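In defence of the number board

Every household with a child under five acquires one sooner or later. It arrives wrapped, from an aunt or a neighbour, and it has numbers on it, and it is made of wood. The wood matters a great deal to the person giving it. I have given several myself, and each time I felt I was handing over something close to a moral position.

I bought my latest at the toy stall in Zurkbridge market on 14th February, a date on which other men were queueing for roses. It cost me more than the roses would have done. The stall had a whole table of the things: boards with slots, boards with pegs, boards with little painted fish you were supposed to match to the right numeral. The woman in front of me asked which was the most educational. The stallholder thought for a while and pointed at the biggest.

That word, educational, has a lot to answer for. We never say it about a stick, or a saucepan lid, or the cardboard box in which the educational toy was delivered, although a child will get more hours out of any of these. We keep it for objects which look as if they might lead to a job. A number board says to the parent: this one will be good with money. A drum says nothing of the sort, and is put on a high shelf.

I grew up with a board of this kind. Mine had lost its 7 before I inherited it, and my brother and I got by with a piece of crust, later with a domino. I am told that this is how one learns resourcefulness. What I learnt was that seven was brown and had spots on it, and I still feel a slight jolt when I see it written down.

The present fashion is for boards that do everything. The old ones let you put a number in a hole and take it out again, and then you were finished and could go and annoy the cat. The newer ones want to be a whole school. There will be numbers, and somewhere for the numbers to go, and slots for something else, and very often a leaflet in eleven languages telling you at what age your child should have mastered it. My friend Hubert Hauser read his leaflet out loud at supper and then looked at his daughter, who was three and had a pea in her ear. He put the leaflet in the bin, to his credit.

Still, I come to defend the board. I do it a little against my own nature, as I dislike being improved and assume that children do too.

My case rests on the slots and the holes. Most of what we hand to small children now has no wrong answer. The tablet applauds whatever they do. The soft rabbit sings if you squeeze it and also if you sit on it. But a wooden 4 will go where a 4 goes, and if you try it in the place for the 9 it simply sits there, proud of the surface, wobbling, until you stop. It doesn't buzz and it doesn't encourage. I know adults on parish councils who would have benefited from an early acquaintance with something so unmoved by their feelings.

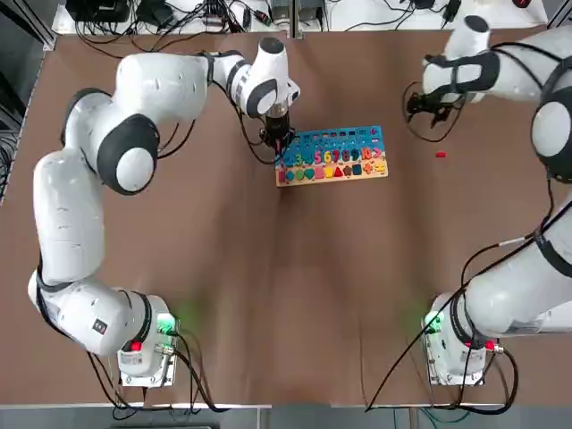
Līga Paulauskas thinks I am being sentimental about carpentry. Her view, given to me over the phone and at some length, is that her two boys learnt their numbers from the fronts of buses, that the 30 and the 326 went past the window all day long, and that a child who can shout 343 at the top of his voice has no need of a tray with a blue top. She also said the pieces hurt when you tread on them.

They do hurt. I have trodden on a wooden 1 in bare feet and it went in like a tent peg. And I grant her the buses, which were free. But a bus goes away again, and you can't get it wrong with your own hands, forty times in a morning, and then get it right.

I think it's the getting it right that we're buying, we aunts and uncles, with our moral positions and our brown paper. There's a small click when the piece drops — a good board has it, a cheap one has more of a rattle — and the child looks up to see whether you heard. You should have heard. Put the phone down.

After that they will tip the whole lot out on the floor and ask for the box.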